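A Drawer for the Buttons

28/08/2025
By the Flurkivley Bench 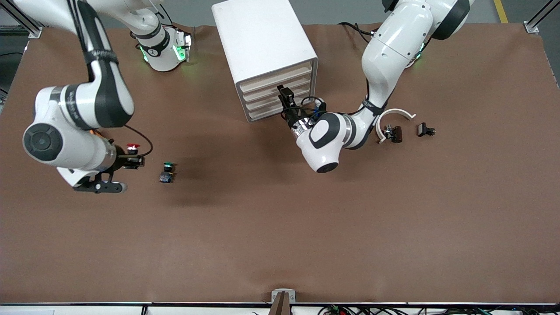 The little white drawers, with a red button and a green one still to be put away.

I have been promising myself a proper go at the small parts since last October, when I spent the better part of an evening hunting for a green push button that I knew perfectly well I owned. I had bought it, I had even written it down in the notebook, and could I lay my hands on it? I could not. In the end I ordered another from Moncrieff, paid more in postage than the thing was worth, and found the first one the following weekend at the bottom of a biscuit tin, underneath a tangle of wire and a very old packet of fuses.

So this summer's job has been drawers. Not grand ones! I did look at the big metal cabinets, the sort with dozens of tiny see-through compartments, and very handsome they are too, but I know myself, and I know I would fill half of them and forget what was in the rest. What I wanted was something small enough to stand on the table while I work and be moved out of the way afterwards. The one I settled on is a plain white box with four shallow drawers, one above the other, and I am already fonder of it than is quite reasonable.

Shallow is the important bit, I think. I had a deep drawer for years (it came with the old desk from the house in Ikstead, and it stuck whenever it rained) and anything that went into it simply sank. With a shallow drawer you slide it open and everything is lying there looking back at you, one layer deep, and if you can't see the part you want then you haven't got it and may as well put it on the list.

The buttons are what I started with, mostly because they are such cheerful things. I do like a domed cap, the red ones especially, and there is something very pleasing about a green one sitting on a dark blue body, all square and solid underneath. They are an awkward shape to store, mind you. They won't lie neatly in a row the way resistors will, and if you put them in a bag the caps knock against one another and get scuffed. I tried egg boxes for a while, which worked beautifully until I wanted to stack them.

My system, if I can call it that, is to have everything out on the brown table first. I used to sort straight from tin to drawer and always ended up with things in the wrong place, because I'd make up my mind too early. Now I put the parts down with plenty of room between them and leave them for a bit while I have a cup of tea. The brown covering is a great help with this. It's matt, so there's no glare off it in the evening, and bright caps stand out against it wonderfully. It has a slightly mottled look which is very forgiving of crumbs, though I try not to eat over it and do not always succeed.

Then it's buttons to the top drawer, as they are what I reach for most. Switches go in the second, with the spare caps in an old tobacco tin that belonged to my grandfather and still smells faintly of him. The third is for terminals and connectors, and the bottom one is for what I have decided to call "pending", meaning all the bits I can't identify but can't bear to throw out. I had meant to allow two evenings for the lot. It has taken nine so far, and that is before I have so much as looked at the box from the Genby sale, which has around 80 assorted switches in it and, judging by the rattle, a fair amount of gravel.

Labels I am still dithering over. I bought some nice cream card and wrote out a set in my best hand, and then thought they looked a bit prim. A friend suggested gluing one of the actual parts to the front of each drawer, so you'd have a button for a handle, and I was very taken with that for a day or so until I thought about how often I would press it absent-mindedly while I was on the telephone. I may go back to the card.

If anyone has a good way of keeping domed caps from scuffing, do please leave a comment. I have been wondering about felt, cut to fit the bottom of the drawer with a few little pockets stitched in, and there's a nice piece of bottle green in the sewing basket that would do very well if I can find the good scissors.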